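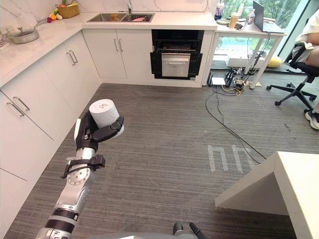 The Hekden service contract runs to 190 pages, and most of them concern what happens when the arm drops something. Stovton, which sells the service, sets the robot up in a customer's own kitchen or a rented one, trains it on a fixed list of handling tasks, and leaves it to work through them in shifts. We had ours for most of August.

The arms are bought in. The handling software is Stovton's own, and the wrist cameras and their brackets come from Urbańczyk. Calibration is done on the floor of the room where the work takes place and took us a morning, after which the unit held its position reasonably well. Anyone planning an installation should allow for cable runs. The power and network leads are long, they stay on the floor, and the manual has little to say on routing them.

Performance depends on the object. In our log of 722 attempts, rolls and cups gave the least trouble. They have a constant diameter, and the gripper closes on them at nearly any angle. The settings page offers a force limit and a closing speed for each item, and the defaults are conservative.
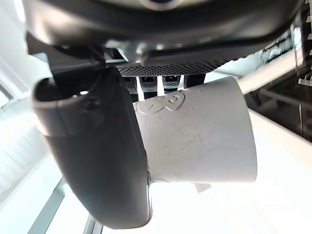 Raising the closing speed one step saved time on cups and cost nothing in dropped pieces. Raising it two steps did cost something - the grip landed off center, and the wrist camera lost the rim before contact. The software flags this as a soft fault and retries, up to 2 times, before it asks for an operator.

Flat items are harder. A plate on a drainer offers only its edge, and the approach has to come in low without catching the wires. Stovton supplies a jointed hand as an option for this kind of work. It is slower, and it added roughly 279 parts to the spares list we were sent.

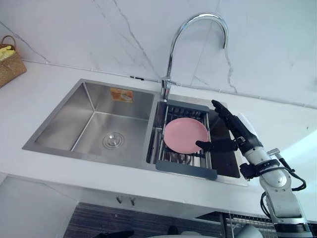

Lalance, which has run the same package since last year, disagrees with us about the hand. Its view is that the option pays for itself once plates make up a third of the load, and that our trial was too short to show it. It also advises leaving the force limit alone until the second week.

That may be fair. Our plate runs were a small part of the log, and the thumb pressure was still being adjusted when we closed it on 19th August. Retraining on a new item is quoted separately, and the quote does not include travel.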